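Home | Threads | Shop Notes | About

Tuesday, May 11, 2021
By the back-room half of Prosser Paper & Paint

1/ A cousin asked me over the weekend whether I'd be out of a job in three years on account of the robots, and I said I'd think about it, and then I thought about it the whole time I was sweeping the shop. So this is going to be a long one. Get a coffee.

2/ For anyone new: we're a small decorating shop in Prosser. Wallpaper, paint, paste, brushes, the odd tin of wood filler. I do the stockroom and the floors and the cutting table, and on a busy Saturday I do the register too, badly. I like gadgets. I read everything I can find on warehouse machines and home robots, and I have gone to two trade days just to watch them move boxes from one side of a carpet to the other.

3/ Let me start with the good news, so you don't think I'm a grouch. We already own one machine that cleans, a Stusum floor sweeper, one of the low round ones. It cost us $230 secondhand and I'd buy it again tomorrow. Out front, on the open stretch between the door and the counter, it does a lovely job. It goes up and down like somebody mowing a lawn. Customers talk to it. A little boy tried to feed it a raisin!

4/ The back is another matter. The back is where the chores live. Rolls come in, rolls get leaned against whatever is nearest, and the grit that comes in with them collects right around the bottoms, in exactly the spot where a round machine can't go. I set the sweeper loose back there once and it spent 20 minutes bumping the same roll and backing off again, very politely, like a man trying to get past somebody at the movies.

5/ And you'd be surprised how much thinking there is in that corner, once you try to write it down as steps for a machine. Some of the marks on the floor are dirt and will sweep up. Some are old paint and will not, no matter how you go at them. The floor has pale veins of its own that look a lot like either one. I've worked on it for years and I still bend down and scratch at something with a thumbnail to find out.

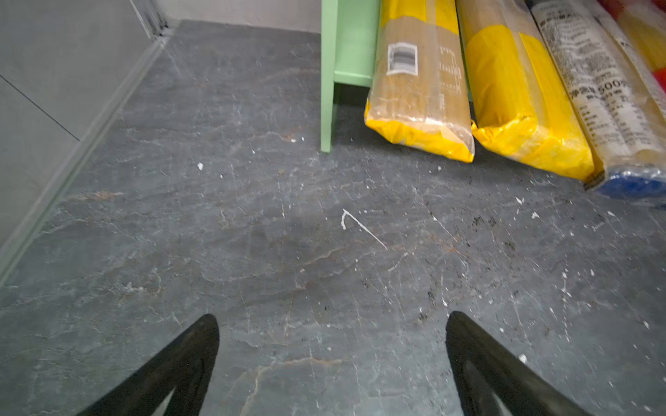
Rolls leaning by the green shelf, and plenty of grit underneath for whoever gets there first.

6/ So picture the job the way you'd give it to a new person. "Move those rolls, sweep where they were, put them back." That's the whole instruction, and a teenager on a first day would get it done and be on the phone again before you'd turned around. I don't mean that unkindly, I was that teenager.

7/ Now give it to a machine. The first thing it has to know is where one roll stops and the next one starts, and they're all leaning together at a slant. One has clear plastic over brown paper. One is mostly bright yellow plastic. One is in white paper covered with dense black print, with blue plastic over the end. I know at a glance that they're all the same sort of object. I couldn't tell you how I know it.

8/ Then it has to pick one up. Plastic wrap slides. It slides over the paper, and the paper slides over whatever is inside, and if you squeeze harder to stop the sliding you put a dent in something a customer is going to look at very closely in good light. I hug them, more or less. One arm under, one hand up high, and I let the thing lean on my shoulder while I walk. I haven't yet seen a machine lean on itself.

9/ Then there's the bottom end. The wrapping on a roll can be all bunched up down there, and if you drag it instead of lifting it, it tears, and then you've got a torn roll and a fresh scrap of plastic on the floor you were supposed to be cleaning. I have done this. I have done this more than once.

10/ I'll give the machines the labels, though. Gladly. A barcode on a roll is a gift to anything with a camera, and our Piltero scanner at the register reads faster than I can find my glasses. When we did the stock count this spring it came to 987 items and the scanner didn't complain about one of them. The complaining was all me, turning each roll around to find the side with the sticker on it. So who was helping who?

11/ Which gets me to what I think is the real split. The seeing-a-code part, fine, done, has been for years. The rolling-over-open-floor part, done, and cheap enough for a shop like ours. The part in between, where you shift an awkward thing out of the way so the easy job can happen, is still me and my knees.

12/ Somebody is bound to say I should tidy up the back so the sweeper can manage. Put in a proper rack, get everything up off the floor. And yes, all right, you have a point, and my boss has the same point and makes it weekly. The big supplier over at Trerkberg did just that, with racks right to the ceiling and wide clear lanes, and their machines hum along beautifully. I toured it and came home jealous.

13/ But look at what happened there. They changed the room until the machine could cope with it. That's a fair trade if you have the room and the money. Most homes don't, and most shops our size don't either. Think of your own hall closet — the vacuum, the gift wrap, the one ski — and tell me who's going to rearrange that so a robot can get its elbow in.

14/ My mother used to say that cleaning is mostly moving things, and I think about that far more now than I did when she was handing me the dustpan. The wiping and the sweeping hardly take any time. It's picking up the lamp.

15/ So, to my cousin: no, I don't think three years. I'd be happy to be wrong, by the way. If a machine came through the door that could take hold of a wrapped roll, stand it somewhere sensible without creasing it, sweep the grit and leave the paint specks be, I would shake whatever it had for a hand and go put the kettle on.

16/ What I'd really like in the meantime is something smaller. A sweeper with a little arm on it, maybe, enough to nudge a roll sideways and hold it there while it cleans behind. It wouldn't need to carry anything. If any of you have seen one of those working in a real stockroom, with real mess in it, please send me the link, I'll read every word.

17/ Right, the broom's still leaning on the cutting table where I left it to type all this. More on the sweeper later in May, when I've changed its brushes.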